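Skullport: notes on the phone-charging cell

Hi! I'm Padmavathi and I look after Skullport, our two-armed bench cell. Karthikeyan Pinto wrote the control side (it's called Ikik, ask him). These are my setup notes, last tidied up on December 12, 2025.

Both arms bolt to the one rail through their mounting plates. Do the bolts up by hand first, then go round again with the key, and please check them every Monday – mine had worked loose after 52 runs! Power up the left arm, wait for the green lights on its boards, then do the right.

Two arms, phones and a power strip on the marbled top:

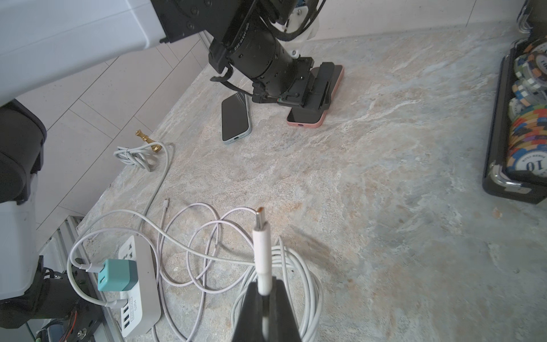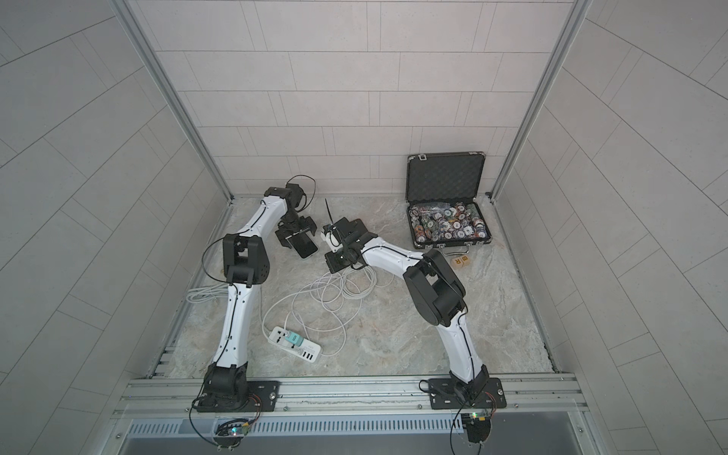
Wrist cables are what I replace most. Leave enough slack for a full turn of the wrist, then tie them back to the upper link. If a gripper starts dropping plugs, wipe the fingers and redo the zero before you touch any settings (I lost an afternoon to that in January). Config 116 is the good one. Ignore config 5, it's from the old grippers and I keep meaning to delete it.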